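Prisico sim package, worth paying for?
Forum: Software and Simulation

tidewrack
Has anyone here bought the two-arm room package from Prisico? I've been on the trial for 10 days and need to decide. The license is 3000 a year for 4 seats. The arms behave well, but I can't get the view level.

gantry_mo
We have it at our shop in Toledo. Grasping small items is good. Support is slow. I sent a ticket in April and got one reply.

pell1804
I'd skip it. Pistico does the same job for less and the contact settings are easier to find.

gantry_mo
I don't agree that it's the same job. Pistico gave me one arm at a time when I tried it. If you need both arms over one table, Prisico is the better buy.

pell1804
They added the second arm in the last release. Check again.

tidewrack
I'll look at it. My task is tabletop work with a handheld tool, so I care more about the fingers than the room. Which build are you on, gantry_mo?

gantry_mo
Build 1804. The head view tilts on mine too. Look for the neck offset in the robot settings. Can you post what you get?

tidewrack
Same table and plant in both, left gripper holding something, right one open.

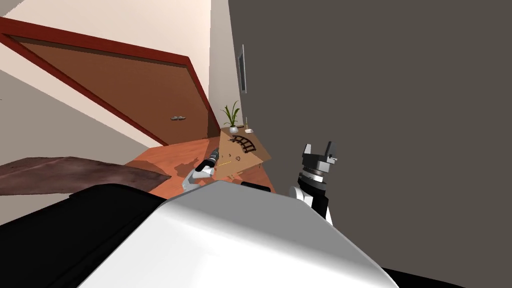
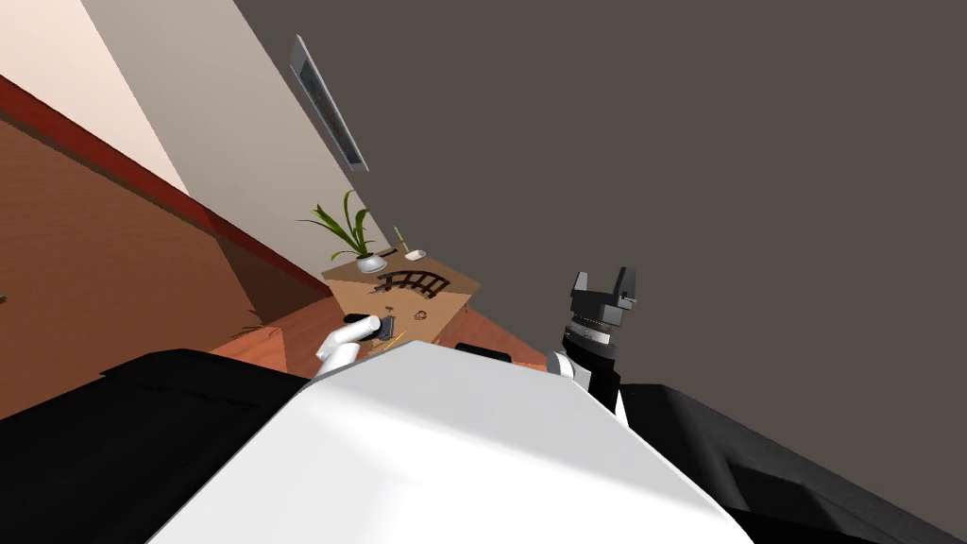 Posted by tidewrack, Cistcombe
2022-08-17

pell1804
That's a lot of tilt. I'd fix it before paying for a year.

gantry_mo
Try the offset first, then ask them to extend the trial. They did that for us.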